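Grustent Mellau 50 Insulation Board

Rigid wood-fibre board for external walls, pitched roofs and timber-frame infill. Supplied square-edged or tongued and grooved.

Thickness: 50 mm
Weight per pallet: 432 kg
Order code: GM-181

The board is fixed directly to studs or to a levelled masonry face. Stagger vertical joints and keep cut edges tight – gaps wider than 2 mm should be filled with offcuts of the same board, not foam. Render or cladding must follow within eight weeks of fixing.

Store flat, off the ground and under cover. Boards can be cut with a hand saw or a fine-toothed circular saw with dust extraction. The Winoner fixing set is sold separately.

Price per pallet: 3,025, excluding delivery. Prices valid from September 1, 2023. Part pallets are available on request from the Belay depot.

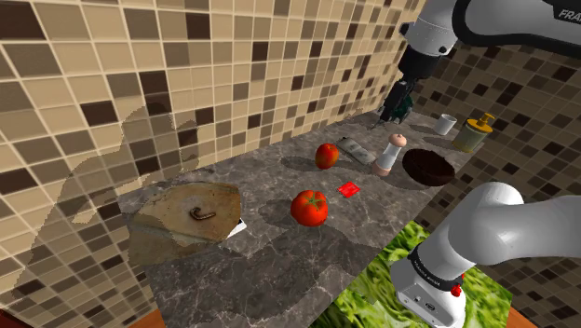 Mihret Gebreyes writes that the tongued and grooved version went up faster on a gable wall, but that the tongues chip easily if the pallet is unstrapped too early. She would order two spare boards per elevation.

Delivery is to kerbside only.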